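What does a police detective do?

When a crime is reported, the first people to turn up are usually police officers in uniform. They make sure everyone is safe. If the crime is a serious one, a detective is asked to take over.

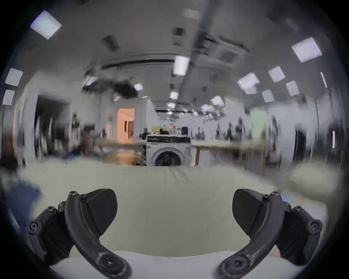
A detective is a police officer whose job is to find out what happened. Most detectives wear ordinary clothes to work. They begin in uniform like everyone else, and have to pass extra exams before they can change jobs.

Talking to witnesses

A witness is someone who saw or heard something. Detectives talk to each witness separately, so that one person's memory does not get mixed up with another's. Children can be witnesses too. A grown-up they trust can often sit with them, and it is fine to say "I don't know" or "I can't remember".

Looking for evidence

Evidence is anything that helps to show what happened - a fingerprint, a footprint, a phone message or a receipt from a shop. Each piece goes into its own bag with a label. The label says where it was found, when, and who picked it up. If a bag is passed to someone else, that person signs for it.

Przemysław Kaczorowski was a detective in the town of Bovlow for 32 years. One September, tools were stolen from a builder's yard on Tutwood Lane. His team knocked on 192 doors and asked the same seven questions at every one. Most people had seen nothing. One woman had written down the number of a van because it was blocking her drive, and that was how the tools were found.

"People think it is all car chases," he says. "I was in two. I filled in a form nearly every day."

Who decides if someone is guilty?

The detective does not decide. The evidence goes to lawyers, who work out whether there is enough of it to go to court. In court, a jury or a judge listens to both sides. Until then, the person is treated as innocent.

Words to know

Suspect - a person the police think may have committed a crime.
Statement - a written record of what a witness says.
Arrest - when the police take a suspect into custody.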